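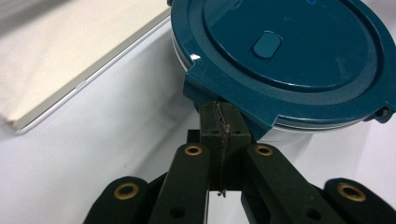

A **clip-lock container** is a lidded food storage vessel closed by hinged flaps that fold down from the rim of the lid and snap over a ridge on the body. It is among the most familiar things in the modern kitchen cupboard, at home beside the mixing bowls and the good colander, and it turns up just as readily in lunch bags, camp coolers and the back seats of cars on the way to potluck suppers. The round form treated in this article is the older and, many cooks would say, the friendlier of the two common shapes, the other being the rectangle.

## Parts

The body is a plain bowl or drum, most often clear or slightly cloudy so that yesterday's soup can be told from yesterday's custard. The lid is usually coloured, with blues and greens long being favourites. Under its outer edge runs a channel holding a soft ring, called the gasket or seal, and this modest little ring does most of the real work. The flaps, also called clips, wings or ears depending on whose kitchen you are standing in, pull the lid down evenly onto the gasket.

Some lids also carry a small push button or vent near the middle. On vented models it is opened before the container goes into the microwave, so that steam has somewhere to go, though makers differ on this and the leaflet is worth keeping.

## Round and square

Rectangular containers pack neatly into a fridge, and nobody who has fed a family of six will say a word against them. Round ones waste a bit of shelf at the corners, but they have their own loyal following. There are no tight corners for a spoon to miss, they stir well, and they wash up in a couple of turns of the cloth. The seal on a round lid also bears fairly evenly all the way along, where a long straight side may bow a little with age.
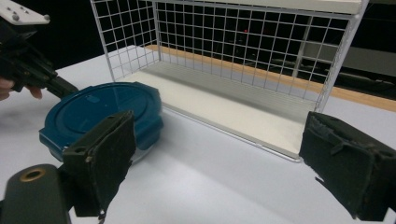 Kgomotso Moodley

## Washing and drying

Lids are the fussy part. Water creeps into the gasket channel and stays there, and a lid put away damp will smell of it by the end of the week. The usual advice is to open every flap, rinse the channel under the tap, and leave the lid on a wire rack with plenty of air beneath it. Where the gasket comes out, it can be eased free with the handle of a teaspoon (never a knife, please!), washed in warm soapy water and pressed back in once both pieces are dry.

Tomato sauce and turmeric will tint a plastic body over time. A few hours in a sunny window often fades the colour, and a paste of baking soda helps with the smell of onions.

## Storage

Households divide firmly into those who keep each lid on its own container and those who nest the bodies and stand the lids on edge in a rack or drawer. The second way saves a good deal of room. The first is kinder to anyone looking for a matching pair at seven in the morning, but a closed container should be left unclipped, so the gasket isn't squashed for months on end.

## See also

- Canning jar
- Dish rack
- Lunch box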